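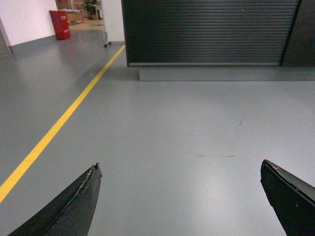

Shutter aisle: what changes on the packing floor

The mobile picking arm moves from trial to regular use on the packing floor on Monday. It will work the stretch in front of the dark shutter, on the cabinet side of the yellow line. People with totes or hand carts should use the other side of the line while the arm is running. When it is parked and the lamp at the supply desk is green, the whole floor is open as before.

Tondale signed off on the arm after the safety review in November and two further visits. During the trial it handled 32 stock lines, mostly boxed parts and refill packs. It does not handle glass, anything in soft bags, or returns. Those stay with the hand pickers, and the order sheets now carry an H in the top corner so nobody has to guess.

The biggest change is to the early shift. Until now two people spent the first part of each morning bending and reaching for low stock. One of those posts moves to the checking bench, where we have been short for a long time. The other stays on the floor as arm attendant. The attendant loads the job list, clears misplaced items and fills in the fault book. The post rotates weekly, and everyone on the early shift will be trained for it. Pay grades are the same for both posts. No one's hours are being cut, and the late shift stays as it is for now.

Some practical points:

Keep the floor in front of the shutter clear. The arm stops for a dropped strap or a piece of cardboard and waits until someone picks it up.

The fingers on the gripper wear down. There are chips along the edges now, and the attendant should look them over at the start of each shift and note anything new in the fault book. Spare pairs are in the Plornance drawer at the supply desk. Call maintenance to fit them. Please don't file the edges down yourself.

If the arm stops with an item in its grip, press the hold button before you reach in. Then use the release on the job screen.

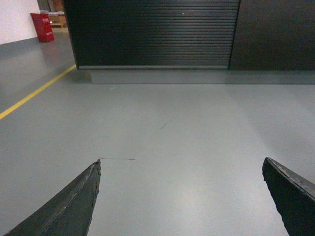
Tumelo Hlongwane says the checking bench has been easier on the back and harder on the eyes, and would like the rotation to include a week there for anyone who wants it. The waiting is the other complaint. When the arm stops on a fault, the orders behind it stop too, and the packers end up standing at an empty belt and then rushing to make the truck. Hlongwane asked that the attendant be allowed to pull those orders and hand them to the hand pickers without calling a supervisor first.

That request has been agreed to for orders due out the same day. The rest will wait for the review after the first month, when we will also look at the fault book and the bench rotation.

Training slots are posted outside the break room. Sign up for one before the end of next week, and tell your shift lead if none of the times work.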